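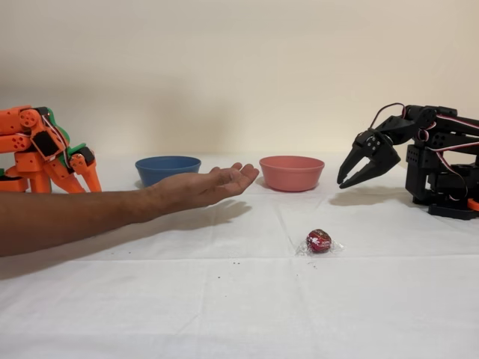
À propos d'Ekari

Imprimer | Envoyer par e-mail

Bonjour et bienvenue ! Ekari, c'est mon petit atelier de recherche en robotique, installé à l'étage d'un ancien magasin de tissus, rue Rahimi (la porte verte, la sonnette du haut, il faut appuyer longtemps). J'y travaille avec une équipe minuscule et très bavarde sur une seule question, qui nous occupe depuis trois ans : comment un bras robotisé donne-t-il un objet à quelqu'un ?

Dit comme ça, on s'attend à une réponse courte. Vous passez le sel à table, vous rendez la monnaie, vous tendez un stylo à votre voisin, et vous n'y pensez pas une seconde. Un robot, lui, doit savoir qu'on attend quelque chose, trouver la main, s'en approcher sans faire peur, puis lâcher au bon moment. Le lâcher, c'est ma marotte. Trop tôt, l'objet tombe. Trop tard, on se retrouve à tirer sur la pince comme sur la laisse d'un chien têtu (j'ai beaucoup tiré, la première année).

Ce qu'on fait de nos journées

On travaille avec des bras d'établi, petits, avec des pièces imprimées en 3D, des servos et des câbles qui font des boucles partout. Je les aime beaucoup. Ils ne sont ni très forts ni très précis, ils ont du jeu dans les articulations, et c'est justement pour ça que je les ai choisis : une méthode qui a besoin d'un bras hors de prix pour poser un bonbon dans une paume, je ne vois pas bien à qui elle servira.

Notre méthode s'appelle Brukero. Le nom vient d'une faute de frappe dans un dossier partagé, personne n'a eu le cœur de la corriger. Le principe : le robot traite la main ouverte comme un endroit où l'on pose, au même titre qu'un bol. Il apprend d'abord avec des bols, qui ont la politesse de ne pas bouger, et ensuite seulement avec des mains, qui bougent tout le temps. La paume tournée vers le haut sert de signal. Pas de bouton, pas de mot magique, on tend la main et c'est tout.

Vous trouverez donc chez nous des nappes blanches, des bols de couleur et une réserve de bonbons qui descend plus vite que le protocole ne l'explique.
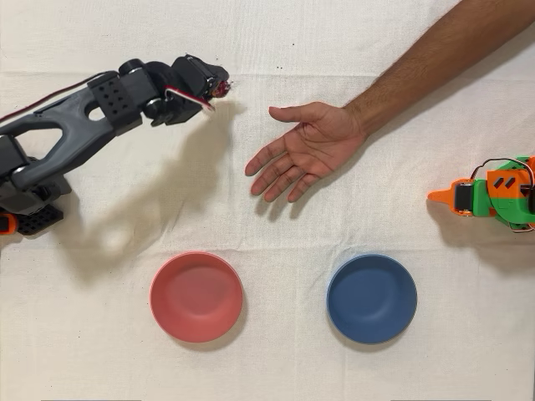 Temps de lecture : 3 minutes

Le moment du contact, j'y reviens, parce que c'est là que Brukero a changé quelque chose pour nous. Avant, on programmait une distance : arrivé à tant de millimètres de la main, tu ouvres. Ça marchait sur le banc, avec quelqu'un de patient et de bien réveillé. Dès qu'on invitait une personne qui n'avait jamais vu l'atelier, elle avançait la main, la reculait, riait, recommençait, et le pauvre bras ouvrait la pince dans le vide.

Maintenant le bras attend une petite résistance, celle de l'objet qui appuie sur la paume. On la lit dans l'effort des servos, sans capteur ajouté, et on demande au modèle de décider à partir de toute la fin du geste. Un effort qui monte puis se stabilise, il ouvre. Un effort qui saute d'un coup, il garde, il recule légèrement et il réessaie. Voilà, je vous ai dit l'essentiel, le reste est dans nos notes techniques (je vous les envoie volontiers, elles sont longues et il y a une annexe entière sur le jeu du coude).

Sur notre dernière série d'essais, avec des gens de passage qui n'avaient reçu aucune consigne, 82 % des remises ont réussi du premier coup. J'en suis ravie ! Les échecs m'intéressent encore plus, à vrai dire. Beaucoup viennent de mains trop inclinées, d'autres d'objets mous qui s'écrasent avant d'offrir une résistance lisible. Les emballages à papillotes nous donnent du fil à retordre aussi : on croit toucher l'objet, on ne touche que le plastique.
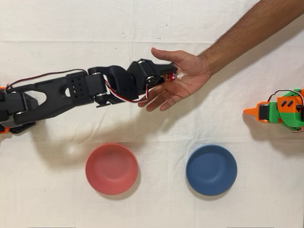 Comment on travaille, et avec qui

On partage nos enregistrements avec l'école de Wernham, dont les étudiants viennent passer deux mois à l'atelier au printemps. Ils arrivent en mai avec des idées que je n'aurais jamais eues, ils démontent tout, ils remontent presque tout. C'est à eux que l'on doit l'habitude de garder les essais ratés avec les bons dans la base, étiquetés pareil. Je râlais au début, ça prenait de la place. Depuis, le modèle hésite beaucoup mieux, si on peut dire ça d'un modèle.

On n'a pas de produit à vendre et on n'en prépare pas. L'atelier vit de contrats d'étude et de quelques formations. Si vous travaillez sur l'aide au repas, la préparation de commandes ou le tri de petites pièces, écrivez-moi, on a sûrement des données qui vous éviteront des semaines pénibles.

Nous rendre visite

L'atelier ouvre sa porte l'après-midi, à partir de 14 heures, sur simple message. Prévoyez des manches que l'on peut remonter, le suivi de la main marche nettement mieux avec l'avant-bras dégagé. Le café est correct, l'escalier est raide, et on se gare plus facilement derrière la halle que dans la rue.

Imprimer cette page
Envoyer cette page par e-mail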